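Open afternoon at the Taipe student robotics club

I went to the August open afternoon with low expectations and a free parking spot, and I kept both. The flyer promised "teaching machines by hand." In my experience that usually means a slide show and a cart that bumps into a chair.

There was a slide show. Ulises Cáceres, who runs the club's Starnum project, got through it quickly, which I appreciated. The plan is to gather 800 short recordings of people handling everyday objects with hand-held grippers, then train a small arm to copy them. They had 163 when I visited. The club year is not long, and I did the math on the drive home.

After the slides we were let in to watch the recording. It is slow work. Somebody sits at a table, picks up an object, puts it down and does it over again while a timer runs.
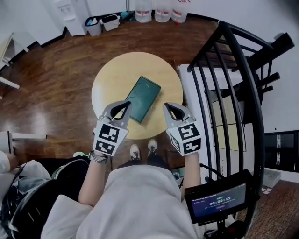

Both grippers at the phone, with 15 seconds on the timer.

I asked what happens when a take goes wrong. Cáceres said they throw it out, and that the first 200 takes went in the trash because the markers on the gripper blocks had been printed too small. I liked him better for saying so. The slides hadn't mentioned it.

What I still don't buy is the next step. The arm itself, which they call Trudico, was "being rewired" and we didn't see it move. A parent asked when it would be ready and got a long answer about motors – I wrote down none of it. The club has spent $500 so far, mostly on parts for an arm that visitors can't watch.

The students do know their stuff, though. One of them explained to me how the markers give the position of each gripper, twice, until I got it. There is another open afternoon planned for when Trudico is back together. I'll go if it's plugged in.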